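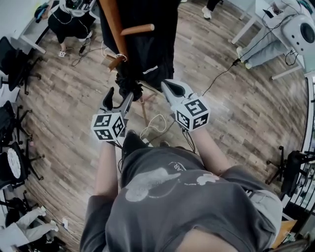 Last updated Mar 20, 2021
2 min read

The Plullton Library Society has completed its catalog entry for The Salt Road to Moreira, the second novel by Bernardo Mendes. A short account of the book follows in this thread.

The novel tells the story of Clirnusero, a ferry pilot's son who is sent inland to deliver a sealed letter to a judge he has never met. The journey should take nine days. It takes him most of a year.

Moreira is the walled town where the letter is due. Clirnusero does not reach it until the final third of the book, and by then the judge has been replaced by his own brother — a change on which the rest of the plot depends.

The first edition was issued by Prusteo in a printing of 2000 copies. A further 200 were bound in cloth for subscribers. The cloth copies include a map that was left out of all later printings.

Readers should note that the paperback divides chapter 14 into two parts. References in our reading guide follow the numbering of the first edition.

The Society holds one cloth copy, shelf number 2639. It may be read in the building but may not be borrowed.

The sequel, The Judge's Brother, takes up the story in August of the following year. Its catalog entry is in preparation and will be posted to this account.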